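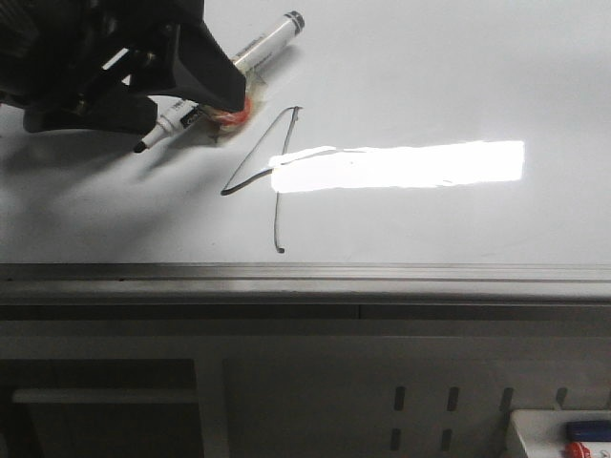 Reverse split on my first ever stock – do I vote, and what happens to the odd shares?

Gwawr Gape
Posted in Investing Basics, 24th September

Hi all! I've been reading this board for months and finally have something to ask. I own 128 shares of a small company called Etatus, which is the first stock I ever bought on my own, and I'm weirdly attached to it. Last night I got an email from my broker with a link to a proxy statement and a long control number. The company is holding a special meeting and wants shareholders to approve a 1-for-30 reverse split. The shares closed at 18 cents, so I get why they want the price up – the filing says it's about keeping their exchange listing.

I read the whole thing (well, most of it, I skimmed the part about the charter) and I have three things I can't sort out. Do I need to vote if I own so little? I divided 128 by 30 and it doesn't come out even, so what happens to the bit left over? And am I losing money here? My brother-in-law says a reverse split means "they take your shares." That doesn't sound right to me but I couldn't explain why.

I love learning this stuff, so long answers are welcome!

Trefor Ruddock
Marked as helpful by the poster

Great first question, and good for you for opening the proxy. It's the best free education in the market.

Take the money part first. A reverse split doesn't change what your stake is worth at the moment it happens. You have 128 shares at 18 cents, so $23.04. Thirty old shares become one new share, so the price on paper becomes $5.40. You'd have four new shares worth $21.60, and eight old shares that don't make a whole new one. Those eight are worth $1.44. Add it up and you're back at $23.04. Your slice of the company is the same size too, apart from that little remainder.

What your brother-in-law may be thinking of is what the price does afterward. Companies that do this have usually had a rough time, and plenty of them keep sliding once the split is done. That's a business problem, though, and the split doesn't cause it or cure it.
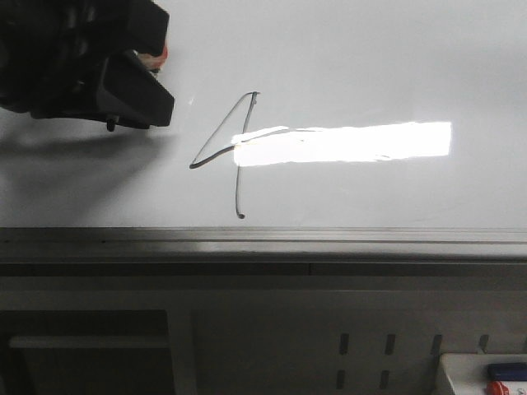 Now the odd shares. Look in the proxy for a heading like "Fractional Shares" or "Treatment of Fractional Interests." You'll usually find one of two things. Either they pay you cash for the fraction (the phrase is "cash in lieu"), or they round you up to the next whole share. If Etatus rounds up, you'd end up with five shares, which is a nice little gift! If it's cash, the money shows up in your account some days or weeks after the split, and it counts as a sale of that fraction, so hang on to the record for tax time.

On that note, your cost per share gets multiplied by 30. Brokers normally update this for you, but I had one at Craddock that took until May to fix mine, and for a while it looked like I'd made a fortune. Write down what you paid before the split goes through. Date, number of shares, total cost. Keep it somewhere you'll find it.

As for voting, you don't have to. But please do it, it takes two minutes and it's fun! Click the link in the email, put in the control number, and pick For, Against or Abstain on each item. Your shares are almost certainly held in your broker's name, so it's the broker passing your vote along. You can change your mind up to the deadline printed on the form, and the last vote you send is the one that counts.

Before you choose, check two things:

The ratio. Some proxies ask for a range and let the board pick the number later. Yours sounds fixed, but read the exact wording of the proposal.

Authorized shares. This is the big one. If the number of shares outstanding drops by a factor of 30 and the number the company is allowed to issue stays where it was, the board suddenly has a ton of room to issue new stock. That can water down your stake much more than the split ever could.

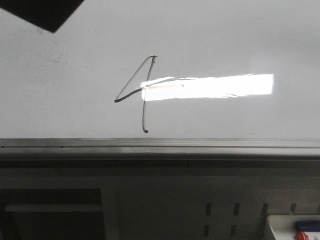

You'll find both numbers in a table, often near the back, with a "before" column and an "after" column. I go straight to that table every time now. If the authorized number stays the same, see what the company says it plans to do with the extra room. "No current plans" is the standard line and it isn't a promise.

Come back and tell us how the vote goes!

pindon_saver

I'd just sell. 128 shares isn't going to move any vote. I had 4,000 of one of these and it went nowhere.

One useful thing though, if you have a limit order sitting open, check it. My broker wiped all of them on the day of the split and I didn't notice.

Gwawr Gape

Thank you both!! Found the section – it's cash in lieu, so four shares for me. The authorized shares are NOT going down, so now I'm reading that page again, slowly. No open orders, but I wouldn't have thought to look. My purchase details are written on the inside cover of my notebook.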